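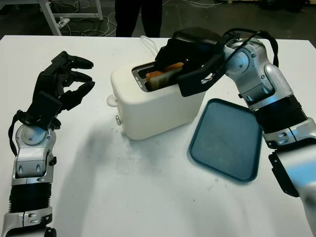
The Sowah recording kit came to us in February, and I have been meaning to write it up properly ever since, so do forgive the length. We use it to gather examples for a learning system, which in our case means guiding two arms through small kitchen jobs and saving every attempt, good or bad. Toast has become our favourite by a mile! Getting the right gripper to close on a slice standing half out of the slot, with its two flat jaw plates coming down from above, asks a great deal of whoever is guiding it, and Sowah's controls are lovely and light for that sort of thing.

So far we have kept 2,240 attempts and thrown away 76, mostly my own from the first week.

Setting up took the two of us 2 afternoons – Ketill Steinarsdóttir did the clever parts and I read the booklet aloud. What I like best is the head view, which gives a good plain look at the toaster, the tray and both hands together. Even the red-orange glow inside the slots comes through, and I'm very glad of that when sorting attempts into "heating" and "not heating" at the end of a long day.

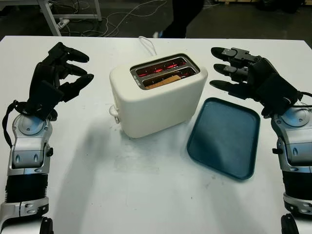 The wrist view

I was less sure of this at first. It sits so close that the black housing takes up a great deal of the picture, and everything tilts. But you do see the pointed fingertip right beside the toaster, and for near misses I now open this view before any other.

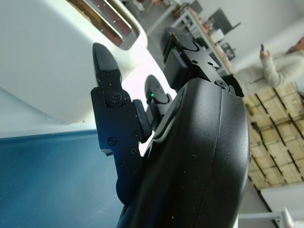 Grumbles and a score

Labelling is slow, and the software from Drirmont loses your place if you close it (save often!). I'd still buy it again, and give it a warm 6 out of 7.

Last updated: Friday, December 22, 2023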